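3.2 Collecting the demonstrations

All demonstrations were given by remote control. The operator moved a hand-held leader device, and the Kirkden controller mapped its pose to the arm at 125 Hz. We recorded 76 demonstrations over 16 table layouts, each layout mixing food, tableware and small household items. Objects were placed by hand before each run, and their positions were not measured. A fixed camera recorded every run; joint angles and gripper state were logged on the same clock.

Each run was one pick and one place. The operator was told which object to move and where to put it, but was free to choose the approach. Figure 3 shows one of the layouts, with the gripper pointing towards a clear glass.

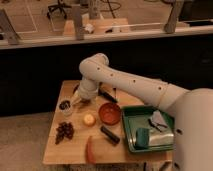

Figure 3. Arm above a mixed layout, with fruit and an empty bowl on the table and a green tray to the right.

Layouts of this kind were harder to teach than those with a single object. Tall or open items limit the angles from which the wrist can come down, and operators often stopped to correct their line before closing the gripper. We kept these pauses in the data - the Ullent baseline removes them - and marked them with a separate label. Runs in which the object was dropped were also kept, but were left out of the training set used in Section 4.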